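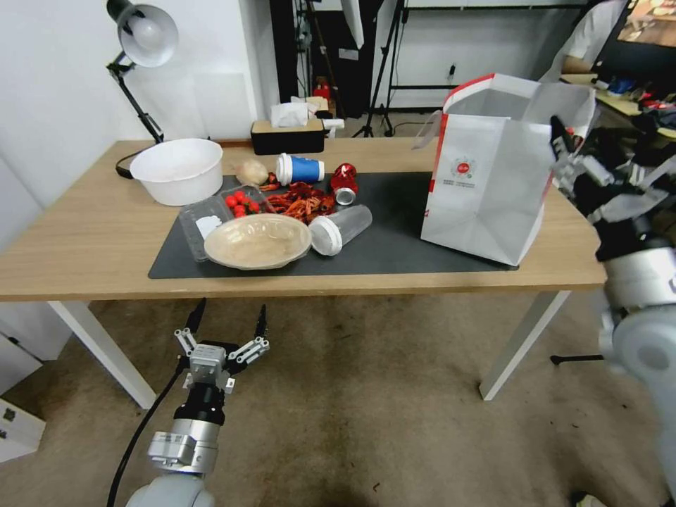
Photo: Erkach Analytical

About us

Erkach Analytical supplies and services laboratory instruments for water, soil and feed testing. We started in Korolthorpe with one product, a benchtop moisture analyzer for grain, and a repair bench that took in whatever local labs brought us. The repair side grew faster than we planned, and it still shapes how we work. Every instrument we sell is one our own technicians can take apart and put back together.

Today we have 14 employees at two sites. Sales, calibration and the parts store are in Korolthorpe. The workshop and training room are in Kuvville, where we moved in April after outgrowing the old unit on the rail yard.

What we do

Most of our customers are small and mid-sized labs that run the same few methods every day – nitrogen, fat, fiber, moisture, pH. We supply digestion blocks, titrators, drying ovens and the Boonchu range of sample mills, along with glassware and seals. We also write method sheets for customers who are switching from manual titration, and we will come out and run the first batch with your staff if you want that.

Service contracts cover one visit a year, with a written calibration record for each instrument. We keep 900 spare parts in stock, including pump heads and heating elements for models that are no longer made. If a repair will take longer than 7 working days, we send a loan unit where we have one.

Who we are

The company is run by Glenys Crabtree, who worked as a feed chemist before joining as our second technician. Our service engineers each look after a fixed region, so you will normally see the same person from one year to the next.

Training

Courses are held in Kuvville in small groups. Topics include pipette checks, block digestion safety and basic titrator maintenance. Bring a lab coat – we supply the rest. Dates are listed on the training page, and on-site courses can be booked through the Korolthorpe office.

Page last updated 9 Dec 2018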